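In January I visited the open day of Noretti, a company in Covton that makes inks and colors for small workshops. I mix my own colors for paper at home, so I went mostly for the bottles. The building opened at 11 and I was one of the first visitors.

Zdenka Ristić, our guide, took us first through the storage hall, where they keep 2,000 liters of base liquid (I was not allowed to touch anything, of course). After this we went upstairs, and here I stayed the longest. 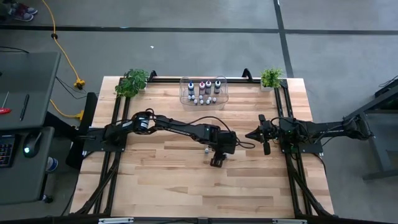

*Small bottle with a white cap on the wooden table, clear tray at the back*

I liked this table very much. The wood is pale, in long strips, and I asked where I can buy one like it. Zdenka did not know, but she wrote down my e-mail. She explained that their dropper bottles are sold in a set of 19 colors, under the name Cuvura. I bought the smaller set in the shop, and the blue is really beautiful on rough paper - it dries a little lighter than I expected. 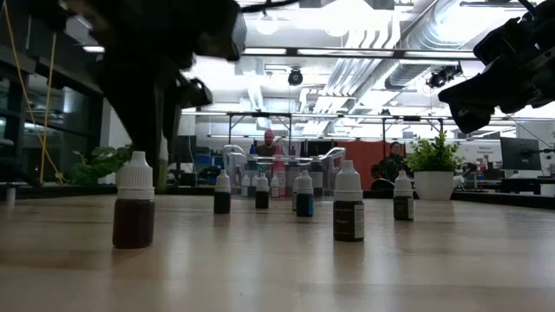

Covton, January

The dark colors are difficult to tell apart in the bottle. One was a reddish brown, others looked almost black to me, and only the blue was easy. I asked Higinio Sandoval from the color department how he chooses between them. He puts one drop on white paper and waits. The pointed tip is good for this, because the drop stays small.

The visit was free, and coffee too. Parking is on Figueroa Street, 100 meters from the entrance, but the sign is small and I drove past it two times.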